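3.2 Where people actually put things down

I went into this part of the study fairly sure I knew what I'd find. I'd spent a good chunk of the winter reading about kitchens and worktops, and most of that reading treats a surface as a sort of blank sheet that people fill up from the middle outwards. Then I sat down with the Coremcombe diaries and had to bin half my notes!

A quick reminder of how those came about. We sent a paper diary to 649 households across Coremcombe and Ondholm and got 287 back in a state I could use (a fair few came back with shopping lists on them, which I kept, because they're lovely). Everyone was asked to write down, for one ordinary evening, each thing they set on their main table and why it went where it did. I didn't give them a grid or a plan to mark up. I wanted their own words, and I got them: "near the salt", "my end", "the bit by the radiator", "where the post goes".

What struck me first was how often the edge came up. People talked about the edge they sit at, the edge against the wall, the edge the cat isn't allowed on. The middle hardly got a mention unless there was a shared dish going there. Surface pattern came up too, mostly as a grumble: several people with speckled or veined tops told me they lose small things on them, such as earring backs, tablets and the last bit of a jigsaw. I hadn't asked about pattern at all, so I went back and added it to the coding list, and then of course had to read the first batch again.
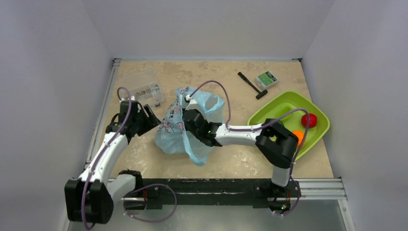
Figure 4. Beige tabletop with a marble texture, with pale walls at the back and sides.

Walls matter more than I'd allowed for. In the Ondholm flats, where tables tend to be shoved into a corner, people wrote about "behind" and "in front" all the time, and things at the back stayed put for days. In the bigger Coremcombe kitchens, with a table you can walk right round, hardly anyone used those words. They named things by person instead (Dad's side, the baby's side), and when that person was out for the evening their patch filled up with everybody else's clutter. I find that rather touching, though I can't do much with it as a measure.

I followed up with 16 of the households by phone in July, mainly to check that I hadn't read too much into a few scribbled lines. I had, in places. One woman's "quiet corner", which I'd coded as a spot for private things, was simply the corner that doesn't wobble. I've moved her, and the tables in section 4 use the corrected codes.

The Kereama diaries arrived later and I've kept them apart, as the form had been shortened by then and the question about reasons had lost its second line. There are 36 of them. I'll come back to those in 3.3, along with the muddle over what counts as a "main" table when a household has a breakfast bar as well.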